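机器到底能不能干家务活了?(也聊聊车间里的杂活)

发布于 2025年11月24日 版主:老秤砣

楼主 老秤砣

上个月我们店里又有人来推销,说他们的双臂机器明年就能进家庭,叠衣服、收桌子、倒垃圾一条龙。我开了十几年家政公司,手底下的阿姨最清楚什么叫"收拾":进门先看一圈,哪样是垃圾,哪样是客人刚放下的,哪样动了要挨骂。推销的人讲了一下午抓取力和关节数,这个一句没提。

所以开个帖,请做这行的、用过的、在厂里见过的都说说。只谈见过的,转发的宣传片就不要贴了。我先说我的看法:扫地机算一个,洗碗机算一个,别的都还早。

2楼 半斤螺丝

我在Brasitz那边的装配线做过三年,说说车间。

固定工位早就没人争了,上料、码垛、拧螺丝,机器比人稳。麻烦的是工位之间那点零碎活:料箱里剩了半袋垫片,扎带掉地上了,纸板塞歪了,这些一直是人干。我们引进过一台带轮子的机械臂,让它去收空料箱。箱子空着、摆正了,能收;箱子里有一团包装膜,它就停在那里报警。后来班长干脆安排一个人走在前面,把膜先掏出来。一台机器加一个人,干原来一个人的活。

3楼 Stergate用户小郭

楼上那是哪年的事了?现在的做法跟以前不一样,以前靠工程师写死动作,现在是人拿着手持夹爪把活干一遍,机器跟着学。我自己就在做这个,每天的工作就是拿夹爪收东西、放东西、叠东西。

我不同意楼主说的"都还早"。抓杯子、开抽屉、把袋子放进桶里,在干净的台面上成功率已经很能看了。当然我承认,台面一乱就难看了。

4楼 老秤砣

回3楼:谁家台面是干净的?干净的台面还请人收拾什么。

你说成功率很能看,能看是多少?

5楼 Stergate用户小郭

我们组6月份统计过一轮,桌面收纳类任务一共508次,全是同一张桌子,物品位置每次换。刚性的东西,比如杯子、瓶子、盒子,大部分能完成。软的东西掉得厉害,布、薄塑料袋、编织物都算。具体比例组里不让往外说,反正软的和硬的不在一个档次上。

顺便说一句,很多人以为难在手不够灵巧。我觉得一半难在看。一块布堆成一团的时候,边在哪里,角在哪里,人一捏就知道,机器要从画面里猜。

6楼 晾衣杆

做过两年洗衣店,补充一下软东西的事。

我们试过Lasgate的叠衣机,是那种大柜子,人把衣服夹上去,它往下叠。T恤、衬衫可以,毛巾可以,婴儿衣服不行,太小。最要命的是要人一件一件夹好,夹一件的工夫我自己都叠完了。店里最后当架子用,上面放洗衣液。

所以我的标准很简单:从筐里那一团开始算,到叠好放进柜子为止,中间不许人插手。能做到这个,再来跟我说能干家务。

7楼 Faustine Delaunay

我中文写得慢,请见谅。我在一家做服务机器人评测的小机构工作,我们的看法和6楼接近:评测应该从"乱"开始。

很多演示把最难的部分提前做完了。东西之间留了距离,布已经铺平,袋子已经撑开。可是真正花时间的就是把叠在一起的东西分开。我们现在要求任务里必须有至少两件互相压着的物品,一件硬一点,一件软。只加了这一条,好几家送测的系统就要重新准备。

8楼 半斤螺丝

7楼这条要求好。我们车间如果早点这么考,那台收料箱的根本进不了门。

9楼 Stergate用户小郭

同意7楼,我们也在往这个方向改。具体说一个活大家就明白了,今天干的是从软垫窝里拿东西。纸袋和织物挨在一起,人来做就是一只手拨开袋子,另一只手去拎布,想都不用想。换成两个夹爪,先动哪个、从哪个方向进,都要选。

纸袋夹重了会皱,夹轻了会滑。织物是黑白锯齿花纹的,堆着的时候花纹全拧在一起,看着特别花。坐垫自己也是软的,夹爪往下压,整个窝跟着变形,底下的东西就换了位置。 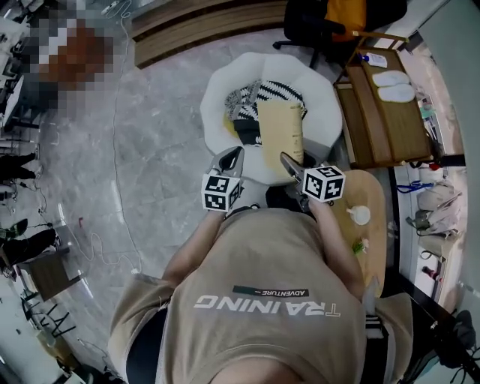
10楼 晾衣杆

袋子底边都快搭到垫子边上了,纸袋还压着布的右边,这种我会先把袋子拿走,再管布。你们规定顺序吗?

还有一点我有疑问。手持夹爪是人在拿,人的手腕、肩膀、腰都会跟着转。机器的底座要是不能挪,人能伸过去的角度它未必伸得过去。你学的是人的办法,身子可不是人的身子。

11楼 Stergate用户小郭

顺序不规定,做的人自己定,所以同一个活有好几种做法。有人说这样数据太杂,我倒觉得杂一点好,家里本来也没有标准顺序。

角度的问题确实有。我们事后会筛一遍,把机械臂够不到的姿势去掉。去掉的比例不低,尤其是弯腰从侧面掏东西那种。这也是为什么我说进展有,但是慢。

12楼 Seo

我唱个反调,你们都在盯着抓取,我觉得家务的难处根本不在这里。

我妈家里我给装过一套,能递水、能收杯子,型号不说了。收杯子它会收,问题是它不知道哪个杯子该收。我妈喝茶一上午就那一杯,放着慢慢喝,机器过一会儿来端一次,倒掉,洗了。我妈气得把它插头拔了。第二天我去改设置,改成喊它才来,那跟我自己去端有什么区别?

3楼把软东西夹得再好,这个也解决不了。

13楼 老秤砣

12楼说到点子上了。我培训阿姨,头一课就是"不确定就别动,先问"。有个客户桌上放一个皱纸袋,里面是她女儿的画,新来的阿姨当垃圾扔了,我们赔了500块,还上门道歉。人都会犯这种错。

不过我得改一下开头的说法。我原来以为机器连拿都拿不起来,看来拿已经有人在认真做了,判断这块还没怎么见人做。

14楼 半斤螺丝

车间里判断这事好办,贴标签就行,红箱报废,绿箱回用。家里你总不能给每样东西贴标签。

15楼 Faustine Delaunay

回12楼:我们有一项测试专门看这个,叫"应不应该动"。房间里放20件物品,只有一部分需要收。得分低的系统往往抓取很好,它把什么都收走了。

但是我不同意说抓取不重要。一台机器知道哪只袋子该拿,可是拿起来就撕破了,用户同样会拔插头。

16楼 Seo

行,两样都重要,这个我接受。那时间呢?有没有人敢说个年份?

17楼 晾衣杆

不敢说。我只说洗衣店:机器能从筐里一团开始叠完,我当天就买。现在没有人能卖给我。

18楼 Stergate用户小郭

年份我也不说,说了要被老板看见。我个人的判断是分开来:

厂里、仓库里、酒店布草间,东西种类少,每天重复,会先用上,而且会有人在旁边看着好几台。家里会晚很多,先来的应该是只干一两件事的,比如只收餐具,或者只把地上的东西捡到筐里。什么都会干的那种,我做这行也没见过能连着干一天不要人管的。

19楼 半斤螺丝

"有人在旁边看着好几台"这句我信。我们那条线后来就是这样,原来干活的人变成看机器的人,工资没变,站的时间没变,就是手上轻了点。腰不好的老师傅挺愿意去。

20楼 老秤砣

那对我们这行来说,近几年要学的可能是怎么带着机器上门,由阿姨决定什么该动,机器去搬重的、弯腰的。擦马桶能不能也给它?这个阿姨们问得最多。

21楼 Stergate用户小郭

擦马桶有人在做,湿的地方麻烦,镜面和水都影响它看东西。我们组没碰过,不乱讲。

22楼 晾衣杆

擦马桶要是先做出来了,叠衣服我可以再等等。

23楼 Seo

楼主,推销的那家后来怎么样了?你让他现场演示没有?

24楼 老秤砣

让了。我说你把机器带来,就收我办公室这张桌子,不许先整理。他说要回去申请,现在还没回信。有消息我来更新。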